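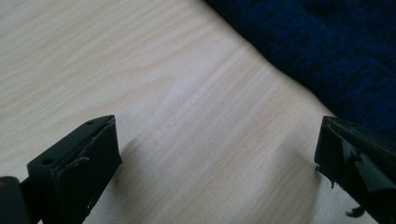
May
By Nélida Toledo, Household Services

Revised Guidance on Folding and Table Care

Residents and staff of Plirnside are asked to note several changes to the way towels, fleece blankets and other soft goods are folded and stored in the linen room. The changes take effect this month and apply to both the Urnden and Maldonado wings.

Folding will now be done on the wooden tables only. The practice of folding on beds or over the backs of chairs has led to uneven stacks, and a number of items have come back from the shelves with creases that required a second wash. A bare tabletop gives a flat surface and allows the corners to be matched before the first fold is made.

Large towels are to be folded in half lengthwise, then in half again, and finally in thirds. Fleece items hold more air and should be smoothed by hand from the center outward before each fold. Hand towels are folded in thirds and placed with the rounded edge facing the front of the shelf. No stack should be more than seven items high.

Dark fabrics, including navy and black, are to be folded separately from white and cream linens. New fleece sheds a good deal of lint during its first washes, and the table should be wiped with a dry cloth before light-colored items are set down. Damp items must not be left on the wood at any time. Anything that is still damp at the seams should go back to the drying racks in Room 605.

The tables themselves require little attention. They may be cleaned with a soft cloth, wrung out well and drawn along the grain - spray cleaners and scouring pads are not permitted. Marks that do not come off with a cloth should be reported to Nicanor Iturra, who will arrange for the surface to be treated.

Ekaette Odukoya will demonstrate the new folds in the linen room at 4 p.m. on the first working day after this notice is posted. Attendance is expected of all staff on the laundry rotation and is open to residents who look after their own linens. Printed instructions may be requested from Telma Salinas at the Maldonado desk.

Unclaimed towels and blankets will be held on the lower shelf until the end of the month.

Last updated: May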